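Lomura grasp planner: contact score collapses on folded cloth

mbaysal_g
Running Lomura on handheld gripper recordings, wrist view only. Score is fine on a single layer, then drops below threshold as soon as the fingers close on a fold. Horizon is 8 steps, input at 25 Hz. Anyone else?

percy.q
Check your timestamps first. We had up to 160 ms between finger width and image, and the planner read every pinch as still open.

mbaysal_g
Already aligned. Same drop.

Imani Massawe
Then it's the segmentation. Lomura masks the fingers with a fixed template – fabric between the pads goes out with them. Dilate less.

percy.q
Disagree. The template only covers the pads. I'd retrain the score head with folds in the set.

Imani Massawe
Retraining on a bad mask gets you a bad head.

mbaysal_g
Typical input at the point where it drops, green twill against a pale table:
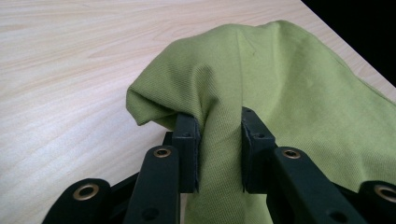 Marleny Ospina: dilation defaults to 9 pixels in the Arboleda config and overrides whatever you set in Lomura. Print the merged config before changing anything.

percy.q
Didn't know about the override. Still want folds in the set.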